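March, bench notes, dye room at Stamedcombe

Grajales blue is finally behaving! Batch 8 went in at 5 this morning (yes, I got up for it) and by morning tea the wool had taken the colour right down to the core, no streaks. I used 50 g of the Dindis alum, dissolved first in warm water, then the skeins soaked overnight. So much nicer than last month's grey mush.

Still to sort: Fusard yarn drinks more dye than ours, so the recipe needs its own page. Dry weight of the lot was 927 g. Rinse water ran almost clear on the second go, which I'm thrilled with.

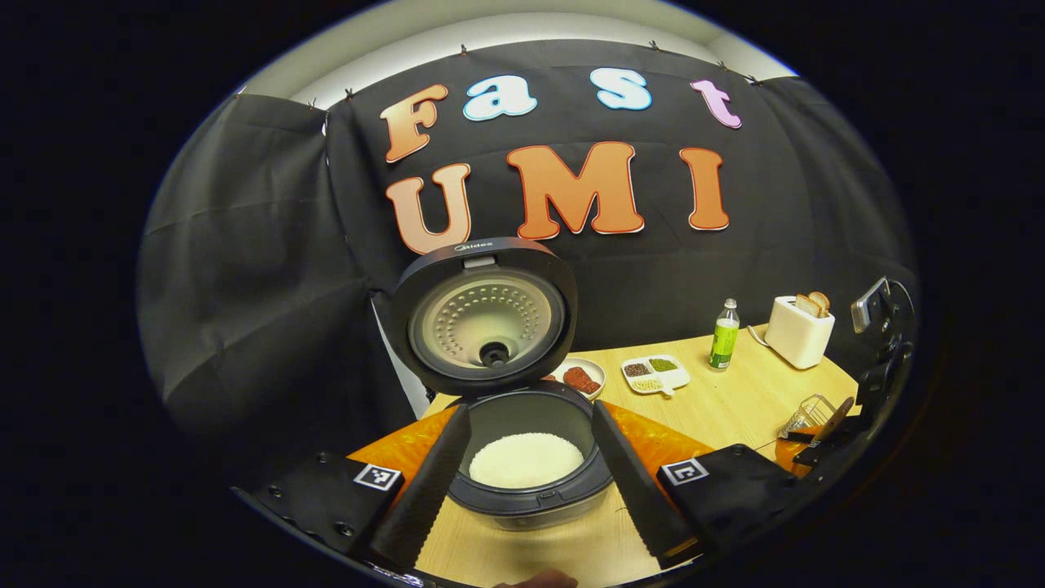
Someone left a pencilled reply in the margin asking whether the alum could be halved for the pale shades. Love that idea, trying it on the offcuts next.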